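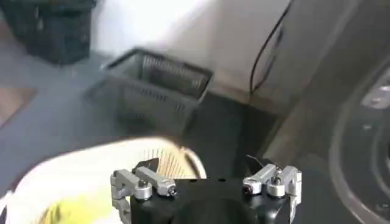
How do I get a sour smell out of bath towels?

Shahzad Sandhu
Rultville
Hi all! I moved in February and ever since then my towels smell sour the second they get damp. They come out of the dryer fine, I fold them, all good – then one shower and it's wet dog. I've tried double detergent and that scented Homix stuff. Is it the washer? It's a front loader, pretty old.

Hjørdis Ekström
Double detergent is your problem, I'd bet money on it. It builds up and traps the gunk. Run them hot with no softener and half the soap you think you need, then a second rinse. Wipe the rubber door seal too (mine was disgusting!) and leave the door open between loads. I do my towels on Sunday and dry them a full 90 minutes.

Toivo Oksanen
just buy new towels

Esko Rantala
What Hjørdis said, plus clean the drain filter. I used to fold towels at a big place and we never touched softener there.

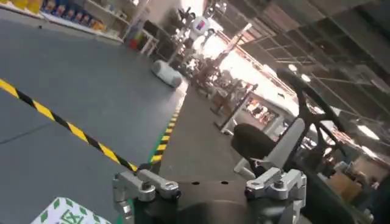 Gray floor, green line and striped tape

Anyway, don't pack the drum full. Towels need room to move or the soap never rinses out.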